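The Five-Star Laundromat and Other Stories
Print this article | E-mail this article
17 May 2024
By Xóchitl Barrera

Type "laundry near me" into the Odport directory from anywhere in Inddale and you will get a page of pins, a column of stars and a promise that every listing is "locally verified." I spent a good part of the spring trying to find out who did the verifying. I still can't give you a name.

Odport is one of the newer local directories, and it has grown quickly by the usual method. It takes old business records, gives each one its own page and waits for the owners to find themselves there. It lists 3358 businesses in Inddale and the towns next to it. Of those, 2413 are marked as verified, with a small green check beside the name.

I picked laundries and dry cleaners because I use them and because there are few enough to visit. The directory had 18. I went to every address.

Five were gone. One was a dentist's office, one was a parking lot, and the other three had paper over the windows. All five had the green check. Another two turned out to be the same shop, listed once under the old owner's name and once under the new one, with different phone numbers and different hours. The old listing had the better rating.

Orsolya Bíró runs the shop in question, on Szilágyi Street. She bought it from a cousin and has asked Odport four times to take down the first listing. "They told me the business has to request it," she said. "I said, I am the business. They said the business on file is my cousin." Her cousin lives in Arizona and does not answer e-mails from directories, a policy I have some sympathy for.

She was folding a customer's order while we talked and did not stop for me. Wash-and-fold is most of her income now. None of the categories Odport offers covers it, so she is filed under "Cleaning, Other," along with a chimney sweep and a company that pressure-washes driveways.
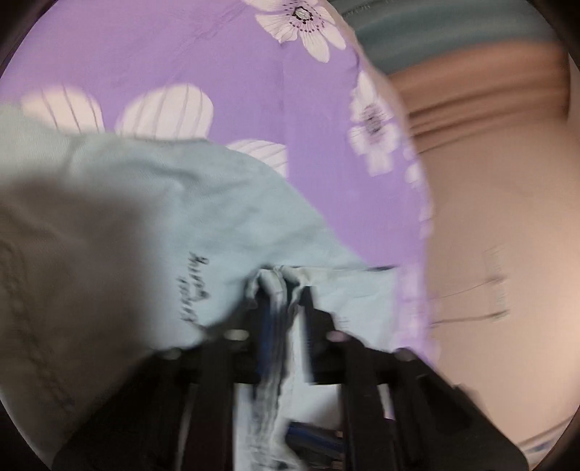
Flowered bedding and a pale blue cloth.

Then there is the matter of who comes first. Odport says its results are sorted by "relevance and distance." I ran the same search from the public library on several mornings and the top result never changed. It was a pickup service based two towns over. There are three laundries within walking distance of the library, and the first of them appeared in seventh place.

Levente Csizmadia sold listings for Odport until last July, and he was less coy about it than the company's help page. The upgrade costs a shop 80 dollars a month, he told me, and the pitch was simple. "You'd show the owner the page on your phone. You'd let them scroll until they found themselves. Then you'd ask how many of their customers scroll that far." He thought it was a fair product. He also said he'd never met a shop owner who could tell him how many customers it had brought in.

The ratings come from somewhere else again. Odport licenses them from a review tool called Davix, which collects stars from a number of sites and blends them into one score. How the blending is done is confidential. Irén Szalai has pressed shirts on the north side of town for most of her working life and holds a score of 3.1. She has two written reviews. One is glowing. The other complains about the cheese sauce, and appears to be meant for a restaurant.

"People do mention the number," she said. "A lady came in and told me she was giving me a chance anyway."

I put all of this to Odport. Benedek Sárközi, who handles its partner relations, wrote back the same day, and politely. The green check, he explained, means that a record "has passed an automated consistency review." I asked what it had to be consistent with. Other records, he said. So if three directories have copied the same dead laundry from one another, each can vouch for the other two, and the dentist will go on getting calls about comforters.

He also pointed out that users can report errors through a link at the bottom of every page. I reported all five closed shops on one afternoon and got five thank-you messages. As this issue went to press, one had been removed. The parking lot is still open until nine.

Bíró has stopped writing to them. She has a sign in the window with the right hours on it, in marker, and she says most of her new customers come from the apartment building across the street, where the dryers don't work.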